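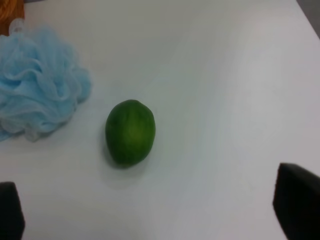

ライブから帰った夜と翌日にやる機材の手入れ

小さなライブハウスで演奏している人、これから演奏しようという人のために、家でできる機材の手入れをまとめたページです。ギター、ベース、ケーブル、ドラムまわり、マイク、衣装、物販の順に並べてあります。専門の修理が必要な作業は入れていません。台所か玄関先に新聞紙を広げて、ドライバーと布があればできる範囲です。

帰宅したらすぐやること

ケースは玄関に立てたままにせず、部屋に入れてふたを開けます。冬に車から運び込んだときだけは逆で、ふたを閉めたまま室温になじむまで待ちます。急に開けると塗装や金属部分に水滴がつきます。夜中に帰ってきたら、そのまま寝て朝に開ければ十分です。

弦を乾いた布で拭きます。布を弦と指板の間に差し込み、ナットからブリッジまで往復させます。弦の裏側に汗が残りやすいので、上から撫でるだけでは足りません。

ボディは別の布で拭きます。弦を拭いた布には細かい金属の粉がついているため、同じ布で塗装面をこすると線傷が入ります。私は弦用に古いTシャツを切ったもの、ボディ用に眼鏡拭きに近い目の細かい布を使っています。布の端に油性ペンで「弦」「胴」と書いておくと間違えません。

エフェクターの電池は抜きます。使っていなくても入力にプラグが刺さっていると電池が減る機種が多いので、抜く順番はプラグ、電池です。電池を入れっぱなしで半年置いたファズを開けたら、端子が白く粉をふいていたことがあります。綿棒に少量の酢をつけて粉を溶かし、水で湿らせた綿棒で拭き、完全に乾かして直りました。粉は素手で触らないこと。基板のほうまで広がっていたら修理に出してください。

濡れたタオル、飲みかけのペットボトル、着替えを機材のバッグから出します。これを忘れると翌朝のバッグの中がひどいことになります。

弦の交換

換える時期は人によります。私は本番の二日前に換えて、前日の練習で伸ばしきってから持っていきます。当日に換えると、一曲目の途中で音程が下がります。

手順は次のとおりです。

机にタオルを敷き、ネックの下に丸めたタオルを置いて枕にします。市販の枕もありますが、バスタオルを巻いて輪ゴムで留めたもので困ったことはありません。

弦をゆるめてから切ります。張ったまま切ると先がはねます。切った弦は短くまとめて、ガムテープに貼りつけて捨てます。床に落ちた切れ端は靴下を突き抜けるので、作業が終わったら粘着テープで床を一周します。

全部外したついでに指板を拭きます。固く絞った布でまず汚れを落とし、フレットの際は爪楊枝の先に布を巻いて掘ります。塗装のない指板なら、そのあと指板用のオイルをごく薄くのばして、余りを拭き取ります。塗装された指板には油はいりません。オイルは年に一度か二度でよく、毎回塗ると指板が黒ずんでべたつきます。

トレモロのついたギターは全部いっぺんに外さず、一本ずつ換えます。全部外すとバネの力でブリッジが沈み、元の高さに戻すのに手間がかかります。

巻く前に、ナットの溝を鉛筆の芯でなぞります。濃いめの鉛筆がよく、2Bを使っています。チューニングのときに「ピキッ」と鳴って音が飛ぶ症状は、これでかなり減ります。

張り終えたら、弦を指でつまんで軽く持ち上げ、合わせ直します。これを数回。引っ張りすぎると巻きがゆるむので、軽くで結構です。

古い弦は一組だけ、切らずに丸めて残しておきます。本番で切れて予備もないとき、古い弦でもないよりずっとましです。ベースの弦は特に高いので、私は一組を必ずケースのポケットに入れています。

ガリと接触不良

ボリュームを回すと「ガリガリ」と鳴るのは、中に埃や酸化膜がついているためです。まず電源を切り、ケーブルを抜いた状態で、つまみを端から端まで数十回まわします。軽いものはこれで消えます。

消えなければ接点用のクリーナーを使います。背面のふたを開け、ポットの隙間に細いノズルを差して一瞬だけ吹き、またつまみを回します。長く吹くと中のグリスまで流れて、つまみが妙に軽くなります。塗装面に垂れるとしみになることがあるので、周りに布を詰めておきます。

うちで使っているのはSkikerの小さい缶で、買ってからもう三年になりますがまだ残っています。別の製品でも、電子部品の接点用と書いてあって、プラスチックに使えるものなら構いません。自転車や蝶番に使う潤滑スプレーは代わりになりません。埃を呼んで、あとでもっと鳴ります。

ジャックのナットがゆるんでいる場合は、手で締めるだけだと中のジャックごと回って配線がねじ切れます。ふたを開けて中の本体を指で押さえ、外のナットを締めます。ふたが開かない構造なら、ジャックの穴に細いドライバーの軸を軽く差して回り止めにします。力はほとんどいりません。

真空管アンプの内部には触らないでください。電源を抜いたあとも高い電圧が残っています。外側の掃除、つまみの増し締め、キャスターの交換までが家の仕事です。

ケーブルの点検と巻き方

音が途切れたとき、原因の多くはケーブルです。ギターを疑う前にケーブルを替えてみます。

点検は家でやります。アンプにつなぎ、音量を小さくして、プラグの根元を少しずつ曲げます。途切れる位置があれば中で切れかけています。テスターがあれば、先端どうし、根元どうしの導通と、先端と根元がつながっていないことを確かめます。

不良だとわかったケーブルは、その場でプラグに赤いテープを巻きます。あとで直すつもりで箱に戻すと、次の本番でまた同じものを引き当てます。以前のバンドでは、キーボードのEliécer Cárdenasがひと夏ずっと同じ不良ケーブルを持ち歩いていて、会場に着くたびに鍵盤の調子が悪いと騒いでいました。

プラグの表面が曇っていたら、乾いた布でしっかり拭きます。落ちない曇りは消しゴムでこすり、消しかすを払います。紙やすりは使いません。

巻き方は八の字、いわゆる順逆巻きです。一回目は普通に輪を作り、二回目は手首を返して逆向きの輪を作る、の繰り返しです。慣れるまでは床に置いて、数字の8を描くように重ねていけば同じ結果になります。肘と手に渡してぐるぐる巻くと、中の線がよじれて早く切れます。

巻いたら面ファスナーのバンドで留めます。ケーブルの片方に通しっぱなしにできる形がなくなりにくいです。ビニールテープで留めるのはやめたほうがよく、夏に糊が溶けてケーブル全体がべたつきます。べたついてしまったら、台所用の中性洗剤を薄めた水で布を絞って拭き、から拭きします。頑固な糊はシール剥がしでも取れますが、被覆が硬くなることがあるので目立たない場所で試してから。

長さがひと目でわかるように、両端に色つきのテープを巻きます。うちは短いものが黄、中くらいが青、長いものが白です。会場のケーブルと混ざらないよう、名前も書いておきます。片付けの時間帯は対バンも会場の人も急いでいるので、黒いケーブルはよく入れ替わります。

はんだ付けをする場合

プラグの付け直しくらいは家でできたほうが安上がりです。

窓を開け、木の板か古いまな板を下に敷きます。台所のまな板と兼用しないこと。終わったら手を洗います。

先にプラグのカバーを線に通します。何度やってもこれを忘れます。全部つけ終わってからカバーが机の上に残っているのを見つけて、やり直しです。

線とプラグの端子の両方に、あらかじめ薄くはんだをのせておきます。それから二つを合わせて温めると、すぐにつきます。冷えて固まるまで動かしません。表面がざらざらして山のように盛り上がっていたら、熱が足りていないのでやり直します。

プラグの固定には、古いプラグを打ち込んだ木片か、洗濯ばさみを板に貼りつけたものを使います。私が使っている台は、ベースのDomingo Vergaraが本棚の端材で作ってくれたもので、ジャックがねじ留めしてあり、そこにプラグを差すとぐらつきません。ジャックの樹脂が熱で傷むので、ときどき交換します。

ドラムまわり

シンバルは、指紋がついたらその日のうちに乾いた布で拭きます。時間がたつと跡が残ります。水洗いするなら中性洗剤を薄め、手でなでるように洗って、溝に沿って拭き上げます。ロゴの印刷は磨き剤で消えるので、残したい人は磨き剤を近づけないでください。音が明るくなるという人と、くすんだままがいいという人がいて、うちのBrayan Espinozaは後者です。洗ってよいか本人に聞いてからにします。

スネアのねじは、ヘッド交換のときに一本ずつ抜いて古い油を拭き、白いグリスか薄いミシン油をほんの少しつけて戻します。締める順番は対角です。最初は指で回るところまで全部締め、それからキーで半回転ずつ進めます。

バスドラムのペダルの鳴きは、録音のときに気になります。鳴いている場所を探すには、手でゆっくり動かして耳を近づけます。蝶番の軸に油を一滴。垂れた油は拭きます。フェルトのビーターに油がつくと打面が汚れるので、作業中はビーターを外しておきます。

スタンドの脚のゴムは、なくなると床に傷をつけます。ホームセンターの椅子脚用キャップで径の合うものがあります。古いゴムを持っていって合わせるのが確実です。

ドラムの下に敷く絨毯は、ガムテープの跡だらけになります。糊の塊はドライヤーで温めながらへらで起こします。マットは巻いて立てておき、折りたたみません。折り目がついた敷物の上では椅子が傾きます。滑り止めにはRiisの網目のシートを裏に敷いています。切って使えるもので、洗って干せば粘りが戻ります。

マイクとスタンド

歌う人が自分のマイクを持つと衛生的で、手入れも簡単です。

ダイナミックマイクのグリルは回すと外れます。内側のスポンジが外せる型なら外し、グリルとスポンジをぬるま湯と中性洗剤で洗います。グリルは歯ブラシで。すすいだらよく振って水を切り、一晩おいて完全に乾かしてから組みます。乾いていないうちに組むと、本体に水が入ります。マイク本体は洗えません。固く絞った布で外側だけ拭きます。

コンデンサーマイクは分解せず、外側をから拭きするだけにして、乾燥剤と一緒に密閉できる箱に入れます。海苔やせんべいの袋に入っていた乾燥剤でもしばらくは使えますが、粒の色が変わる型のほうが替えどきがわかります。

スタンドのブームがお辞儀をするときは、関節のつまみを強く締める前に、一度外して中の座金を見ます。油がついていれば拭き取ります。ここは滑っては困る場所なので油をささないこと。座金が割れていたら、厚手の革か硬いゴムを丸く切って代わりにできます。

譜面台の蝶ねじは旅先で必ずなくなります。予備を小袋に入れて、台の軸にテープで貼っておきます。

衣装の汗と煙

汗を吸ったシャツは帰宅後すぐに水につけます。夜中に洗濯機を回せない家なら、洗面器に水と酸素系漂白剤を入れて朝までつけておきます。色柄ものに使える種類かどうか表示を見てください。ウールと絹には使いません。

革ジャンは洗わず、裏地を固く絞った布で拭き、太いハンガーにかけて風の通る日陰に置きます。雨に濡れたときは乾いたタオルで押さえ、ドライヤーはあてません。乾いてからクリームを薄く塗ります。

野外ステージの焚き火や、スモークの匂いが残ったジャケットは、風呂上がりの浴室に30分ほどかけてから、乾いた部屋に移します。湯気を吸わせて、それを乾かすことで匂いが抜けます。一度で抜けないときは翌日もう一度。

靴は中敷きを抜き、新聞紙を丸めて詰めます。湿った新聞は数時間で取り替えます。替えないと湿気が戻ります。

スパンコールの衣装は裏返して洗濯ネットに入れるのが無難ですが、ボーカルのGladys Condoriは浴槽で手洗いしています。糸がほつれたところは、その日のうちに裏から透明の糸で玉留めしておくこと。一か所ほどけると列ごと落ちます。

物販の箱

Tシャツはたたむより巻くほうがたくさん入り、しわも目立ちません。巻いたシャツにサイズを書いた紙の帯をかけておくと、暗い物販席でも探せます。帯は蛍光色の紙が見やすいです。

段ボールは底から湿気ます。床に直接置かず、すのこか逆さにした浅い箱の上に置きます。長く保管するならふたつきの樹脂ケースに移します。Brostero の中くらいのケースに、巻いたシャツがきれいに並びます。大きいほうは満杯にすると一人で持てません。

レコードは立てて入れます。寝かせて積むと反ります。隙間があると斜めに傾いてそのまま曲がるので、ボール紙を畳んで詰めます。夏の車内には置きません。駐車場に数時間置いただけで、外側の何枚かが波打ちました。売り物にならず、いまは練習場所の壁にかかっています。

CDのケースが割れたときのために、空のケースをいくつか持っていきます。

つり銭は硬貨ごとに小さな容器に分けます。うちは調味料用の小瓶です。値段はきりのいい額にします。最初の年、缶バッジとステッカーの組を900円にしたら100円玉が開演前になくなりました。今は1000円にして、ステッカーを一枚増やしています。

売上のメモは紙に書きます。携帯電話は物販席で充電が切れます。書いた紙は箱のふたの裏にテープで貼って持ち帰ります。

しまう場所

楽器にいちばん悪いのは、暖房の吹き出し口の前と、外壁に面した押入れの奥です。湿度計を一つ置いて、ときどき見ます。45から55パーセントのあいだなら放っておいて構いません。

弦楽器を長く弾かないときは、弦を少しゆるめます。ゆるめ方は半音から一音で、だらりとなるまでゆるめません。

ケースの中の湿度調整剤は、取り替えた月を油性ペンで書いておきます。私のところは3月と9月です。

スタンドに立てておく場合、支えのゴムと塗装の相性に気をつけてください。ラッカー塗装はゴムで溶けたり変色したりします。綿の布を一枚かませます。布がずれるなら、古い靴下の先を切ってかぶせると落ちません。

機材用の棚には、重いものを下に入れます。アンプのヘッドを上段に置いていた時期がありましたが、腰を痛めたのでやめました。今使っているのは Grurnstead の金属棚で、棚板の下にケーブル用の鉤をつけてあります。鉤は太いものを選び、細い鉤に重いケーブルをかけないこと。そこだけ折れ目がつきます。

持ち物の袋

本番に持っていく道具は、普段の工具箱とは別の袋に入れっぱなしにします。家の工具を借りて入れると、必ず玄関に忘れます。

中身は、プラスとマイナスのドライバー、六角レンチの一式、ニッパー、弦、電池、ヒューズ、黒いガムテープ、養生テープ、輪ゴム、洗濯ばさみ、耳栓、小さい懐中電灯、油性ペン、布、絆創膏、爪切りです。洗濯ばさみは譜面やセットリストを留めるのに使います。野外なら倍の数を入れます。

六角レンチは自分の楽器に合うサイズを確かめ、合うものにだけマニキュアで印をつけておきます。暗い舞台袖で一本ずつ試さずにすみます。

ヒューズはアンプの背面に書いてある値のものだけを入れます。値の違うヒューズや、アルミホイルで代用しないでください。

セットリストは太いペンで大きく書きます。赤い照明の下では赤い字が消えるので、黒で書きます。印刷するなら字は親指の幅くらい。水をこぼしても読めるように、透明のクリアファイルに入れて床に貼るやり方もありますが、照明が反射して読めないことがありました。紙のまま貼って、予備を一枚ポケットに入れるほうに戻しました。

読者からの追加

Flor Bermúdezさんから、アコーディオンの蛇腹の角についた埃は、化粧用の乾いた筆で払うとよいと教わりました。掃除機は蛇腹の紙を吸って傷めるので使わないそうです。使わないときは蛇腹を閉じてベルトを留め、演奏するときと同じ向きで置く、とのことです。

ハーモニカを水洗いしてよいかという質問も来ています。胴が木のものは膨らむので洗えません。樹脂の胴なら、カバーを外してぬるま湯ですすぎ、振って水を切り、穴を下にして乾かせます。木のものは、吹いたあとに手のひらに軽く打ちつけて唾を出し、ケースのふたを開けたまましばらく置いてください。

鍵盤の隙間に落ちたピックの取り出し方は、まだよい方法がありません。薄い厚紙の先に両面テープを貼って差し込むと取れることもありますが、奥に押し込んだこともあります。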